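Gastari shrine to open its upper hall on Wednesday

The upper hall of the Semwal shrine in Gastari will open to visitors on Wednesday at 10am, after being closed for repairs to its roof and stairs.

The shrine stands at the end of the old market street and is one of the oldest buildings in the district. Until now only the lower courtyard has been open, and most walking tours have stopped at the gate.

34 shares 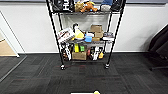
Entry will be free on the first day. After that, visitors from outside the town will pay 70 rupees at the side door. Worshippers will not be charged. Shoes must be left at the foot of the stairs, and photography is allowed in the courtyard but not in the hall.

Rekha Tripathi, who manages the site, said 594 people had put their names down for the opening day and that groups would be let in by turn.

"The hall is small and the stairs are steep," she said. "We would ask people to come at the time on their slip."

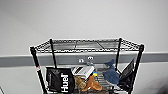

Black wire shelving with an empty top shelf.

The repairs began in April. Workers replaced 3,373 roof tiles, most of them on the north side, where rain had been getting in above the painted beams. The beams have been cleaned but not repainted.

Brijesh Tyagi, a local guide, said he would add the hall to his morning walk, which starts at the Vekus bridge and takes more than 2 hours. 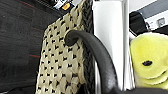
He said many visitors on day trips from Grorkville went straight to the river and missed the old streets altogether.

The bus from Grorkville stops outside the post office, a short walk from the gate. There is no parking on the market street, and drivers are asked to use the field behind the school.

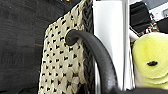

Woven bag with a dark braided edge and a black handle.

The courtyard will stay open as usual during the week. The lower gate is locked at sunset.

6 comments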